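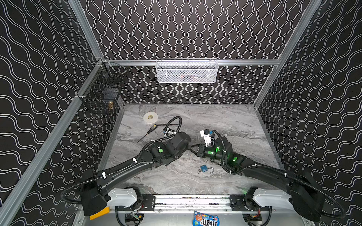

How to Line a Drawer or Cabinet With Patterned Paper

My mother lined every drawer in her house, and I grew up thinking that a plain drawer bottom was a drawer somebody hadn't finished yet. I've since done my own kitchen, two dressers and the inside of a china cabinet that I bought from Young-sook Kwak when she moved to a smaller place, and I've made most of the mistakes there are to make (the china cabinet got done twice!). So these are my notes, for the friends who keep asking and for anyone else who has a free afternoon and a roll of paper.

What you'll need

Liner paper, either peel-and-stick or plain heavy wrapping paper
A metal ruler, the longer the better
A sharp craft knife and a few spare blades
A pencil
An old plastic card or a felt-edged smoother
Dish soap, a soft cloth and a dry towel
For plain paper only: wallpaper paste and a wide brush

Choosing the paper

Peel-and-stick is easier for a first try and wipes clean, so I'd use it anywhere near food. Plain paper with paste looks softer and, to my eye, prettier, and it's lovely in a dresser. If you want a bold pattern, waves or stripes or big flowers, buy a bit extra, because lining up the pattern at a seam eats more paper than you'd think. Small busy prints are much more forgiving. Marble patterns are the kindest of all, and I can never find my own seams in them a week later.

Bring home a sample first if the store will let you. Colors change a great deal once they're inside a dark cabinet, and a navy that looked cheerful under the store lights may just look black behind your plates.

Cleaning and getting ready

Take the drawer all the way out if it will come. Vacuum the corners, then wipe everything down with warm water and a drop of dish soap, and dry it with the towel. Now leave it alone for 30 minutes. I know you want to get going, but trapped damp is what makes the edges curl, and it's also how drawers end up smelling like a basement.

If there's old liner in there, warm it with a hair dryer on low and peel slowly from one corner. Sticky bits left behind usually come up with a little cooking oil on a rag, followed by more soap to get the oil off.

Measuring

Measure the front, the back and both sides. Old furniture is hardly ever square, and my kitchen drawers are wider at the front than at the back, every one of them. Write the numbers on the back of the paper as you go. Then draw your shape and add 2 inches to the length and the width, so you've got something to trim.

For a cabinet, do the back panel first, then the sides, then the floor. Let the back piece wrap a tiny bit onto the sides and the floor. The later pieces cover that overlap, and you won't get a stripe of bare wood peeking out of the corners.

Sticking it down

With peel-and-stick, pull back just a hand's width of the backing. Set that edge in place, check that it's straight, and smooth from the middle outward with your card. Keep peeling with one hand and smoothing with the other. It's a bit like patting your head and rubbing your stomach, and a second person helps a lot on anything tall. Bubbles can be pricked with a pin and pressed flat.

With paste, brush a thin coat on the wood, lay the paper in, and smooth gently. It will wrinkle some while it's wet. Most of that pulls flat overnight, so try not to fuss with it.

Trimming

Press the paper into the corner with the ruler and run the knife along it in one light pass. Change the blade more often than seems reasonable. A dull one tears, and it always tears right at the front where everyone can see.

Wait until the next day before you load anything heavy back in. Save your scraps too, since they make nice covers for recipe notebooks, and you'll want a piece on hand the first time somebody drags a cast iron pan across the bottom shelf.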